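Home | Posts | Bench notes | Archive | Contact

Print this post | E-mail this post

May 25, 2021

I have now read the Stiltus draft guidance on robotic teardown of office computers twice, all 15 pages, and I still can't tell what a shop is supposed to do differently after reading it.

Take section four. "The end effector shall approach the board in a manner that avoids unintended contact." Fine. Who was planning to approach it in the other manner? There's no clearance number anywhere, no speed, no force limit, and no word about who signs off when a case comes down the line that doesn't match the one the arm was set up on. The people at Covberg, who run a version of this for a living, keep a plain stop rule: if the arm meets something it wasn't set up for, it quits and a person looks. That fits on an index card. I would trade the draft for the card.

My bigger gripe is that the whole thing assumes a tidy box. It talks about "the work surface" as if a motherboard were a tabletop. Old Dell workstations have brackets hanging over the socket, cables looping in from the side, and slots and capacitors packed close together. Once the fingers are down in there they also block part of what the wrist camera sees, and the draft gives wrist cameras one sentence. It says they should be "suitable."
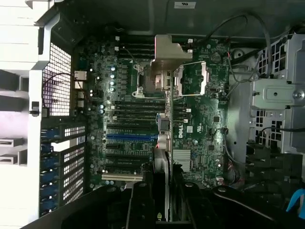 Annelore Albers wrote in to say I'm being unfair, that a first draft has to be vague or none of the vendors would sign it, and that the numbers can go in after the November revision. She also thinks a fixed clearance would be useless across so many kinds of chassis, and that a good rule would make each shop write down its own and stick to it.

I'll give her the second part. Make each shop pick a figure, post it, and log every time the arm goes past it. But then say so in the draft! Right now a shop could log nothing at all and still claim to follow it.

As for the vendors, Ikasard is already advertising "900 boards without incident." I asked what counts as an incident and got a brochure. Does a nicked cable count if the cable was headed for scrap anyway? What about a stop where someone had to reach in? The Yoo people, to their credit, told me they count both, and their number looks worse for it. Guess which one gets quoted at trade shows.

Comments on the draft are open for another 10 days. I've sent mine in, mostly about section four, plus a complaint about the word "suitable."

Filed under: Robots, Rules and Standards, Grumbling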